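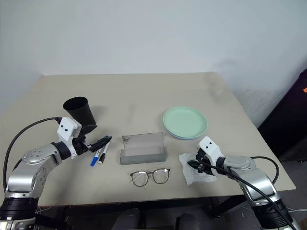
Dinge auf dem Tisch

Galerie von Rupert Mayrhofer

Becher, Stifte und ein aufgeklapptes Brillenetui auf dem beigen Tisch, dahinter die blaugraue Wand.
Bild 2.168, Reihe »Tische«, Silumstead

Seit vier Jahren sammle ich Aufnahmen von Tischen, an denen gearbeitet wird. Mich interessieren die Sachen, die darauf liegen bleiben: Schreibzeug, Trinkgefäße, Etuis, Kabel, Zettel. Gedeckte Tische und Schreibtische aus Möbelprospekten nehme ich nicht auf, davon gibt es genug. Das Archiv umfasst derzeit 3.334 Bilder, von denen nur ein kleiner Teil online steht. Jede Seite der Galerie zeigt einen Tisch, dazu kommen ein paar Zeilen zu den Gegenständen.

Der Tisch

Beige Platten sind in der Reihe selten. Die meisten Tische, die ich sehe, sind weiß oder holzfarben, und beides macht beim Fotografieren Arbeit. Weiß überstrahlt schnell, eine kräftige Maserung zieht den Blick von kleinen Gegenständen weg. Auf Beige heben sich dunkle Sachen gut ab, helle noch ausreichend. Die vordere rechte Ecke ist gerundet. Ich mag das auch im Alltag lieber, an der scharfen Ecke meines eigenen Schreibtischs habe ich mir mehr als eine Jackentasche eingerissen.

Mein eigener Tisch kommt von Pichler und war gebraucht, er hat 59 Euro gekostet. Er taucht in der Galerie unter »Merncombe« auf, zusammen mit der Werkbank im Nebenraum.

Der Becher

Schwarz und matt, oben weit, nach unten schmaler. Solche Becher stehen auf vielen Tischen der Reihe, mal mit Kaffee, mal mit Stiften, mal mit Büroklammern darin. Bei einer dunklen Innenseite lässt sich auf einem Foto oft schlecht erkennen, ob etwas darin ist, und ich helle solche Stellen nachträglich nicht auf.

Wer selbst mattschwarze Sachen fotografiert: leicht seitliches Licht hilft mehr als viel Licht. Von vorn beleuchtet wird die Oberfläche zu einem Fleck ohne Form. Mit einem weichen Schatten auf der Platte steht der Becher wenigstens irgendwo.

Die Stifte

Zwei Marker mit weißem Schaft, eine Kappe blau, eine schwarz. Blau und Schwarz sind auch die Farben, die ich in den Archivbildern am häufigsten finde. Grün kommt fast nur in Schulen vor, Rot liegt meistens dort, wo korrigiert oder abgehakt wird.

Zur Lagerung bekomme ich gelegentlich Fragen, deshalb kurz: Bei vielen Filzstiften ist liegend aufbewahren die sichere Wahl. Mit der Spitze nach oben im Becher trocknen manche mit der Zeit an. Im Zweifel gilt, was der Hersteller auf die Packung schreibt. Ausgetrocknete Stifte sortiere ich bei mir im März aus, wenn ohnehin die Schubladen dran sind.

Das Brillenetui

Grau, ungefähr rechteckig, offen. Brillenetuis sind für mich die ergiebigsten Gegenstände der ganzen Reihe. Viele Leute bewahren darin alles Mögliche auf, nur die Brille liegt daneben oder sitzt auf der Nase. In Drernine habe ich eines mit Briefmarken gesehen, in einem anderen lagen Bohrer, der Größe nach geordnet.

Geöffnete Etuis brauchen auf dem Tisch erstaunlich viel Platz. Geschlossen passt so ein Ding neben jede Tastatur, aufgeklappt liegt es ständig im Weg. Ich habe meins deshalb in die oberste Schublade verbannt und suche es dort regelmäßig.

Wand und Licht

Die Wand ist schlicht und blass blaugrau. Neben dem Beige der Platte wirkt sie auf manchen Bildschirmen deutlich blauer als auf anderen. Ich habe die Farbe so gelassen, wie sie aus der Datei kommt. Für den Druck würde ich sie eine Spur wärmer einstellen, das Papier, das ich verwende, zieht selbst schon ins Kühle.

Zur Reihe

Die Reihe ist nach Orten sortiert. Unter »Drernine« stehen vor allem Küchentische und eine Nähstube, unter »Merncombe« die Werkstatt und mein Arbeitszimmer. Die Nummern folgen der Aufnahme ins Archiv und sagen über das Alter eines Bildes nichts aus. Lücken in der Zählung entstehen, wenn ich doppelte Aufnahmen lösche.

Geordnet oder gerade gerückt wird für die Galerie nichts. Ich ändere Helligkeit und Ausschnitt, wenn es nötig ist, und lasse Krümel, Kratzer und Kabel drin. Auf manchen Seiten fehlt noch der Text, den ergänze ich nach und nach.

Abzüge

Abzüge gibt es auf mattem Papier in zwei Größen, auf Wunsch mit schmalem weißem Rand. Glänzendes Papier biete ich nicht mehr an, die dunklen Flächen spiegeln darauf zu stark. Bitte bei der Bestellung die Bildnummer und den Ort angeben, die Titel kommen teilweise doppelt vor. Gerahmt verschicke ich nicht, nach zwei gesprungenen Gläsern habe ich das aufgegeben.

Für Schulen und Vereine ist die Verwendung in gedruckten Heften kostenlos, wenn der Name dabeisteht. Eine kurze Nachricht vorher genügt. Ein Belegexemplar freut mich, ist aber keine Bedingung.

Texte und Auswahl: Rupert Mayrhofer
Seite zuletzt geändert am 31. Juli

Zurück zur Übersicht »Tische«
Weiter zu »Merncombe«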